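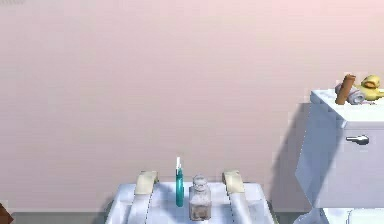

Finish schedule

Print | E-mail

A finish schedule, also called a room finish schedule, is a table in a set of construction documents that states the surface material and treatment for each room of a building. It normally covers floors, bases, walls, and ceilings. The schedule is read together with the floor plans, on which each room carries a number, and with the written specifications, which set out product standards and methods of installation.

Layout

The most common form is a matrix. Each row is a room, identified by number and name, and each column is a surface. Cells hold short codes, such as PT for paint, CT for ceramic tile, or WD for wood, followed by a number that points to an entry in a separate legend. The legend gives the manufacturer, color, sheen, size, and any pattern.

Walls are often split into four columns by compass direction. Where the plan is turned at an angle to true north, a "project north" is marked on the sheet and used for all directions. Some offices letter the walls clockwise from the entrance, which avoids the question but requires a key for every room with more than one entrance.

A remarks column takes whatever the codes cannot express: a change of material partway up a wall, a border, or a surface left as found in renovation work.

Numbering

Room numbers usually begin with the floor. In small houses three digits are enough. Larger buildings use four, with blocks of numbers held for stairs, shafts, and corridors. A number that has been issued for bidding is generally not reused if the room is later deleted; the row is kept and marked "not used." Closets may be given their own numbers or the number of the parent room with a letter suffix.

Relation to other schedules

Doors, windows, hardware, and plumbing fixtures are listed in schedules of their own. A door schedule records size, type, material, frame, and hardware set for each opening, and a fixture schedule does the same for sinks, tubs, and similar items.

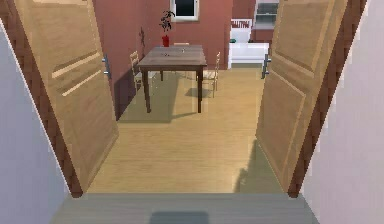 Overlap between the schedules is a frequent source of error. Trim around an opening can be claimed by the door schedule, the finish schedule, or neither, and the stain on a wood door may be specified twice with different codes. Common practice is to assign factory-applied finishes to the door schedule and field-applied finishes to the finish schedule. Floor transitions are handled by a note placing the change of material under the center of the closed door, unless a detail shows otherwise.

Development

Early schedules were lettered by hand on the plan sheets. The Pluvberg office of the architect Ferenc Vass used a ruled form in which ditto marks stood for repeated finishes. The form was dropped after a housing project at Dirnolcombe, where a row inserted late in the work changed the meaning of every ditto mark beneath it. Later versions repeated the full code in each cell.

Spreadsheet programs replaced the ruled form in many offices, and building modeling software now generates the table directly from room data. Drernenetti, a scheduling program sold by Dudás, limits a single table to 2000 rows and a remarks cell to 500 characters. Longer schedules are divided by floor or by wing.

Automatic generation removes copying errors but does not check the design itself. A room with no finish assigned appears as a blank cell, and a blank cell can be read as "no finish required." For this reason many drafting standards require a dash or the word "none" in cells that are intentionally empty.

Revision

Changes made after bidding are issued as addenda or bulletins. The altered row is enclosed in a revision cloud and tagged with the revision number. When a product is discontinued, only the legend entry is changed and the code remains the same, so that room rows need not be reissued. The final version is included in the record documents given to the owner, who uses it to match materials for later repairs.

See also: Door schedule; Legend (drawing); Project manual; Record drawings

Print | E-mail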